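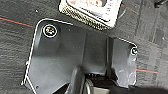 A dark metal plate with a screw near one corner.

Posted in: Community News, Repair & Reuse

The spring swap and mend morning is back in May, and we are looking for people to bring things as well as take them. Clothes, tools, kitchenware, books and bags are all welcome. Please leave mattresses and car tires at home – the hall has no way to get rid of them.

Doors open at nine at 23 Marchetti Street. Parking is on the left side of the building only. The side door is the one with the ramp.

Harriet Park will run the mending table again and asks that clothes be washed first. Demetrius Ridgeway is taking lamps, toasters and small radios, with a limit of 2 items per household. If a part is missing, tell him when you sign up so he can look for one.

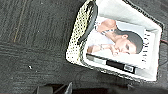
Polka dot fabric and a black strap.

Sunita Zamora still has a box of zippers and buttons left over from the fall and would like it gone. Thread in dark colors is running low, so spare spools would help.

Anything left at noon goes to the Lukari thrift store, which cannot take glassware this time. Juniper Quintanilla is driving the first load and could use a second car.

To sign up for a repair slot, reply to this newsletter or leave a note at the front desk. Slots are 20 minutes each.

We use cookies to remember your settings. Accept | Manage choices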